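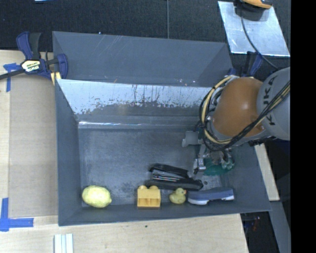 Big metal bin, pale wood on two sides.

1/ We have eaten at Osorgate, the small restaurant behind the harbor in Guthrie, and I want to write down my evening before I forget the dishes. English is my third language, so please be patient with me.

2/ I reserved by telephone for 7:30 pm. Iona Drummond took the call and asked if we prefer the room or the terrace. I said terrace. In July this is possible, but please bring a jacket, the wind comes from the water after nine.

3/ The set menu costs 44 for each person, without drinks. You choose two small plates and one main dish. Bread and butter are included and they bring more when you ask.

4/ First plate: smoked mackerel with pickled cucumber and a cream of horseradish. Very good, a little strong for my husband. I finished his.

5/ Second plate: leek tart, served almost cold. The pastry was thin and had a good taste of butter. I would have liked it warmer, and I told this to the waiter, Lewis Moncrieff. He offered to change it. I said no, I was already halfway.

6/ For the main I took the hake with mussels and white beans. Struan Yule is the chef and he used to cook on the ferries, so I expected simple fish. It was simple, and the sauce was the kind you clean from the plate with bread.

7/ My husband took the lamb shoulder. He says it is the best thing he ate this year. I had one fork of it and I cannot argue.

8/ Dessert is not in the set menu. We shared a rhubarb cake with sour cream. Too sweet for me at the top, very nice at the bottom.

9/ For groups: the upstairs room has 78 seats and you can rent it for weddings or company dinners. My colleague Pornthip Noiphan had her wedding lunch there and the kitchen made a separate menu for her vegetarian aunts. You must write to them two months before.

10/ Parking is difficult. We left the car at the church and walked down. The stairs are steep, but there is also a road, longer and flat.

11/ Someone asked me about children: yes, they have high chairs, and they make half portions of the fish. The lamb only in full size.

12/ We go again in the fall, when the oysters are on the menu. I will add to this thread then.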